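Do "zero point" foods really count as zero?

On paper, yes. Eat 600 calories of bananas, though, and I doubt your body will go along with the paperwork.

Are 100-calorie snack packs worth buying?

I've never been sold on them. You get 14 crackers and a lot of bag. Weigh out your own from the big box and see if you miss anything.

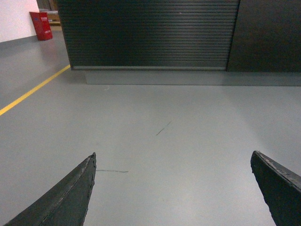

Answers by Efa Mostyn | Updated 5/30/26

Does Falari sweetener taste like sugar?

The label says so. In iced tea, maybe. In muffins I got a cooling aftertaste and a pale top, and I tried 2 batches.

Can I eat as much soup as I want before dinner?

Plenty of plans say it fills you up. It might. Check the salt first, and ask who is selling the soup.

Do I need a food scale?

For peanut butter, yes. My idea of a tablespoon was closer to two. For lettuce, don't bother.

Will you post a detox juice recipe?

No. Drink the juice if you like juice.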